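Filed under: Course Materials > Home Skills > Evening Classes

Putting Up and Looking After Shelves
Notes for the fourth evening, Hurcombe Adult Learning
Tutor: Xolani Radebe

Welcome back, everybody, and thank you for bringing the biscuits last time (the ginger ones went first, as they always do). These notes cover what we talk through in the first half of the evening, so you don't need to write while I'm talking. Please do scribble on them, though. I have a set of my own from a class I took years ago and the scribbles are the only part I still read.

Tonight is boards. Last time was walls and fixings, and if you missed it, ask a neighbor for a look at their handout before you start drilling anything at home.

Choosing the board

Go and pick it up. I know that sounds too simple, but you learn a great deal about a board by lifting one end of it. Look down its length with one eye closed, the way you would look down a pool cue, and turn it over and look again. A little bow along the length can be lived with if the curve goes upward and the load is going to press it down. A twist, where one corner lifts while the other three sit flat, is a nuisance forever, and I would put that one back and try the next.

The board we use for practice is 144 cm long before cutting, and the finished shelf is 101 cm. Keep the leftover piece! It makes a very good test piece for stain or wax, and it's long enough for a small shelf over a radiator or beside a door.

Pale woods show every fingerprint until they're sealed, so wash your hands after handling brackets. Some of them come out of the packet with a thin coat of oil, and it finds its way onto the wood no matter how careful you've been.

Handling the board overhead

Most of the trouble people have with high shelves comes in the few moments when the board is up in the air and hasn't found its place yet. Before you lift, take a minute and decide which edge is the front, and put a small pencil cross on the underside near the back. You would be surprised how easily you lose track of front and back once your arms are above your head and somebody is talking to you.

Hold it by the edges, with your fingers bent and the pads pressing in, and keep your wrists as straight as you comfortably can. If your thumb has to stretch to find the underside, you're standing too far away, so move your feet. I'd like you to move your feet a great deal this evening. People plant themselves in one spot and reach and reach, and the next morning they tell me their shoulders hurt.

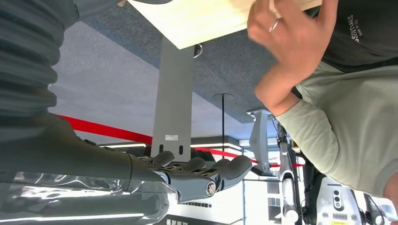 It's also perfectly all right to bring the board up at a slant and level it afterward. In a narrow alcove you'll have no choice, as a board that fits snugly between two walls can't go up flat. Get the low end resting on its support first, then bring the other end down gently until it meets the second one. If it sticks halfway, please don't thump it. Lift it back out, have a look for a rubbed spot on the end, and take a little off with sandpaper.

Agree on a few words with your partner before you start. "Mine's down" is a good one, meaning your end is resting and safe. "Okay" is a bad one, as it can mean almost anything.

Spacing and leveling

For ordinary paperbacks I leave a gap of 325 mm between shelves, which is generous, and I've never regretted the extra room. Use your own tallest book if you have a favorite that won't fit. For spice jars and mugs you can come down a lot closer.

Check the level twice, once along the length and once from front to back. That second check gets forgotten constantly, and then pencils roll off onto the floor. Set your screws in 40 mm from each end of the practice board, drill a pilot hole for every one, and tighten them all by hand at the end when everything is sitting where you want it.

For next time

Measure one space at home where you'd like a shelf. Take the width at the back, at the front and in the middle, and write down all three numbers even if they look the same. Bring a pencil, the measurements and a small sketch, however rough. We'll be working on cutting lists, and I'll have the two saws sharpened by then.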